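Plarkitz says its new stock system will cut wasted food at its stores by a third before next August. The grocery chain has offered little to back that up.

The claim rests on a trial at one store, in Yule, which ran for 19 weeks. Over that time the store threw out 307 fewer pounds of produce than it had in the same stretch a year earlier. Plarkitz calls this proof that the system, sold by a software firm named Trultirari, is ready for all of its sites.

It may be proof of something smaller. The Yule store also cut its opening hours during the trial and stopped selling cut fruit, which spoils fast. Asked how much of the drop came from those changes, company spokeswoman Modupe Anozie said the results "speak for themselves." 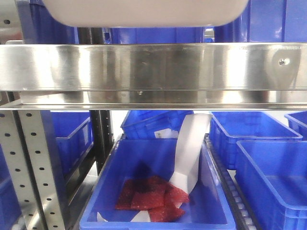 Staff are less sure. Helmi Manninen worked in the Yule stockroom until the spring and said the software often told her to order less of things that were already selling out. "We had bare shelves by four in the afternoon," she said. "Sure, you don't waste lettuce you never bought."

Shoppers noticed too. A petition asking for the old hours back has drawn 1562 names, a lot for a town the size of Yule.

Trultirari's sales chief, Aiguo Xiao, said empty shelves were "an early tuning issue" and had been fixed. He would not share sales figures for the trial, and neither would Plarkitz.

The chain plans to bring the system to its Noser store next. Anozie would not say whether that store will keep its current hours.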